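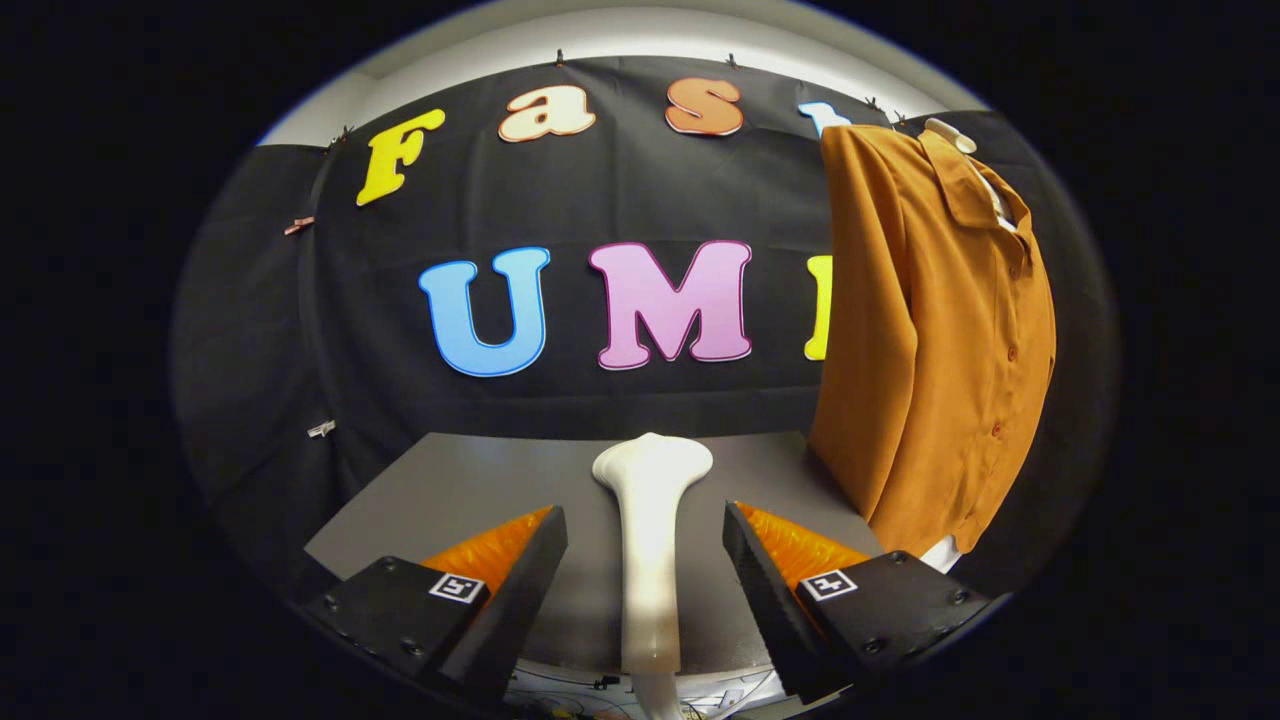 4. Good practice at the start of a hand-held gripper recording

These notes go with session 5 of the Koron course. Read them before your first bench slot. Marion Farquharson signs off the checklists.

4.1 The bench

Clear the tabletop of anything that isn't part of the task. A backdrop may stay up for the whole block, but don't move it between takes. If it has to move, start a new set and write that down.

4.2 The gripper

Check both markers, one per finger. Each must be flat, clean and fully in view with the fingers open. A lifted corner is enough to fail the check - replace the marker, don't press it back down. Look over the orange pads for tears and make sure the bolts are tight. Tuck in any loose cable before you pick up the tool.

4.3 The start position

Every take begins with the fingers open and the object between them, touching neither pad. The bone is set upright. Hold still for 2 seconds, then close. If a pad brushes the object early, stop and begin again.

4.4 Limits

- No more than 15 takes without a rest.
- One operator per set.
- Failed takes are kept and marked "fail" on the log sheet. Do not delete them.
- Any change to pads, markers or lighting goes in the log before the next take.

Reading: chapter 2 of the Furnelach handbook, up to page 29.

Comments

Ilgın Bilgin
Does the 15 include failed takes? Our group counted only the good ones.

Marion Farquharson
Yes, all takes. It's your wrist that needs the rest.

Na-rae Koo
We had glare on one marker and the check kept failing. Turning the lamp away fixed it - maybe add that to 4.2?

Sevim Yalçınkaya
Is there a blank log sheet somewhere? The link on the Skasow page is dead.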